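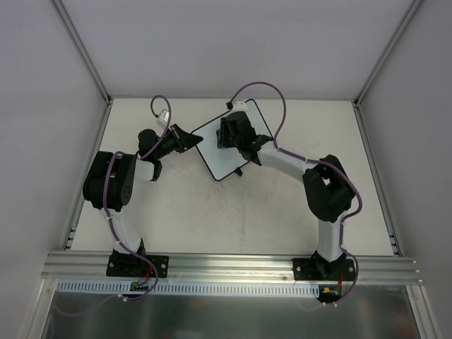 Figure 1. Two robot arms reaching toward a panel on the work surface.

School Attendance of Minors Held Before Trial: Coding of Press Reports
Costel Petkov
2023-11-04

1. Purpose
The project measured how often press reports on detained minors state whether the child continued schooling. The district studied is Akano, where the school year begins in April.

2. Material
Reports came from two news archives, Flestora and Gustunico. The search returned 88 items. Duplicates and opinion pieces were removed by hand. Each remaining item was coded for age, length of detention, stated charge, and any mention of lessons or exams.

3. Results
Schooling was mentioned in 16 items. In 14 of these the source was a relative or a lawyer. Only two quoted an official. The Vukadinović case accounts for nine of the 16, so the result depends heavily on one family's contact with reporters.

4. Limits
Ages were missing from several Gustunico items, which were coded "unknown" and kept. Press coverage cannot show how many minors were held. Court records were requested but had not arrived when coding closed.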